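A Wednesday at the Velham open house, or how I spent a whole day looking at beds 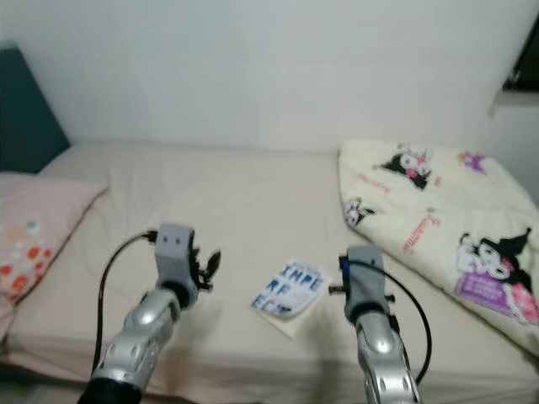
I had been meaning to get to the Velham open house for ages, mostly because my sister-in-law went last May and came home talking about pillow seams for the whole weekend. If you don't know it, Velham is the old bedding works on the edge of Grerik, a long brick building from 1932 that you would take for a school if it weren't for the loading docks. They open it up to visitors now and then, and this year I finally got a ticket (2 dollars, and that includes the coffee!).

The bus from the station drops you at the wrong gate. I'm putting that up front so you don't do what I did and walk the whole fence line in dress shoes. Stay on one more stop, get off by the tire shop, and the visitor door is right across the road.

You start in the cutting hall, which smells like warm cotton and a little like an ironing board. They had long tables going with fabric laid out in layers, and one of the cutters let us feel the difference between sheeting before and after washing. I would never have guessed the two pieces came off the same roll. Somebody in our group asked how many fitted sheets they finish in a day and the answer was 1551 on the day before we came, which was apparently a good one. The corners take the longest. There's a woman on the line who does only corners, and she was so fast that I honestly couldn't follow her hands, and I sew!

After that came the filling room, and I wish they'd given us longer in there. You stand behind a window while the comforters puff up on a kind of rack, and then they get stitched across so the filling stays put. I asked about clumping, because my comforter at home has gone completely flat in the middle with all the stuffing down by my feet. The guide told me to dry it on low and stop halfway to shake it out by the corners. I've done it twice since and it's better, though I wouldn't call it new.

Then upstairs to the bed rooms, and this was my favorite part by a mile. They make up beds in small rooms with white walls so you can see the stuff the way it would look at home, and I liked that they hadn't fussed over it. The one I stayed in longest had a dark teal upholstered headboard with a light beige fitted sheet, and the sheet had soft wrinkles in it like mine does on any given morning. I've gone off those catalog beds with fourteen cushions and not a crease anywhere. Who sleeps in those?

The pillow on that one was pale pink with a scatter of dots, orange and red and pale green, and a few of them bunched together into little flowers. Very sweet. I would never have put it with teal, and now I sort of want to. And then a cream comforter, nice and puffy, folded over to the side and printed with Kuromi-style characters, black jester hood and all, with red cursive running down the middle. My niece has entered the age where everything she owns has to have that face on it, so I stood there doing sums about birthdays for longer than I'd like to admit. There was a small white card on the sheet too, with big blue capitals on it.

What I took home from that room is mostly about color. I've been buying white bedding for years because I thought it was the safe choice, and a beige sheet is so much kinder. It lets you put a loud pillow and a loud comforter on the same bed and get away with it. I'm not sure I'd go quite as far as flowers plus cartoons in my own room, but in a kid's room? Absolutely.

Next door they were running a folding class, and I stayed for two rounds of it. The subject was the fitted sheet, of course. You tuck your hands in the two corners at one end, bring them together, flip one over the other, and then do the same with the far pair -- easy to say, and half the room was tangled up inside of a minute. Mine came out as a sort of loaf. The instructor was kind about it and said to lay it down flat on a bed first and square up the edges there, and that did help. I've been doing it that way at home ever since, with the door closed.

Lunch was in the Dinu, the works canteen, which they open to visitors from noon. Get there early. There were 400 of us through the doors that day according to the board by the register, and I believe every one of them wanted the potato soup. I had the soup, a roll and a slice of plum cake, and shared a table with a couple who had driven three hours to find a bolster. They found it, I'm happy to say.

The shop is the last stop, and it's a dangerous place. The seconds are in the back on the left, past the towels, and most of what's wrong with them is a crooked label or a seam you'd need glasses to find. I bought a beige fitted sheet (naturally) and two pillowcases from the Wodeck line, the heavier cotton one. Prices are marked on the shelf and not on the packets, so check before you fill your arms. They'll hold bags for you at the desk if you want to go around again, and I did go around again.

A few practical things. The stairs to the bed rooms are steep, but there's an elevator if you ask at the desk. Strollers have to stay on the ground floor. The cutting hall is loud enough that you'll miss most of what the guide says unless you walk up front. The last bus back leaves at 5:40 from the tire shop side, and it was early when I went, so I'd be out there by half past.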